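The Commemorative Banknote and Other Things I Can't Spend

Tuesday, December 19, 2023

My bank sold me a piece of money last week. I paid 30 for it. Its face value is 2.

I knew this going in. The leaflet was frank about it, in the way leaflets are frank when they use gray type. The note was legal tender, it said, and it came in a cardboard folder with a window in it, and the folder was sealed with a little sticker explaining that a broken sticker would reduce the value. So I am the owner of currency that loses most of its worth the moment I treat it as currency.

I'd like to complain about this, and I'd like it noted that I've also hung on to the receipt.

Money used to have one job. It was dull, it was greasy, it had a dead statesman on the front and a dam on the back, and you gave it to people so they would give you soup. Around the time the rest of us started paying for soup by waving a phone at a box, the people who design banknotes lost their heads. I don't blame them. If fewer people looked at my work every year, I'd put a hologram of a heron on it too.

And the notes are gorgeous now. Tilt one and a number rolls from green to gold. Hold it to the window and a second face turns up beside the first, looking a bit surprised. There's raised ink you can feel with a thumbnail, tiny letters running along a collar, a thread that flickers when you move it. All this on an object that the young man at my bakery holds by one corner, as if I'd handed him a fish.

The official reason is counterfeiting, and I'm sure that's right as far as it goes. But I spent an evening with a magnifying glass and a brochure from Irlow, where they put on a traveling exhibit about note security in April, and I came away suspicious. The brochure listed so many features to check that a careful person would need a chair. I have never once seen a cashier check more than one. The usual method is to hold the thing up, squint, and put it in the drawer, and that method would have worked just as well on the old greasy kind. 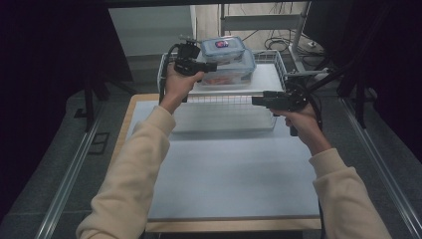

Miłosz Czarnecka, who read a shorter version of this grumble, wrote back that I had the whole thing upside down. Shoppers and cashiers were never meant to check every feature, he said, and the point of having so many is that a forger can't know which one you'll happen to look at. He added that if I disliked my folder so much he would take it off my hands for face value.

He can't have it. He may have a point about the forgers, though, and I've been turning it over since. A lock with a lot of keyholes, most of them unused, is still a nuisance to pick. Fine. I'll give him the security thread and the rolling number. I will not give him the heron.

What bothers me is the drift from one kind of object to another. A banknote that is hard to fake is a public service. A banknote that comes in a folder is merchandise, and the two are made by the same presses with the same solemn language about national heritage. My folder has 229 words of text on it. I know the weight of the paper. I know which poet's handwriting was consulted. What I don't know is what any of it is for, apart from the gap between 2 and 30, which has gone somewhere and is presumably very happy.

Collectors will say I'm being stuffy, and they've got a case. Stamps went down this road long ago. You can buy a sheet of them shaped like fruit, and the mail still arrives, more or less. Nobles and bishops were having medals struck of themselves for centuries and passing them around to people who had surely asked for something else. A pretty thing made by skilled people is a decent use of an afternoon and a decent thing to have in a drawer.

Still, a stamp can afford to be silly. It only has to cross town. Money works because everyone agrees to be boring about it at the same time, and I get nervous when the institution in charge of the boredom starts running a gift shop. My grandmother had 200 in old bills inside a cookbook, under dumplings, and she never thought of them as beautiful. She thought of them as two months of heating.

If I were in charge, I'd print fewer designs and leave them alone for longer. I'd pick three features an ordinary person can check while holding a bag of onions, and I'd teach those in school. The artists could have everything else, including the heron, on a nice sheet with no number on it at all, and people like me could buy it knowing exactly what we'd bought.

I have propped the folder on the bookshelf for now. The sticker is intact. The corner has started to lift a little on the left side, and I've moved the cat's chair.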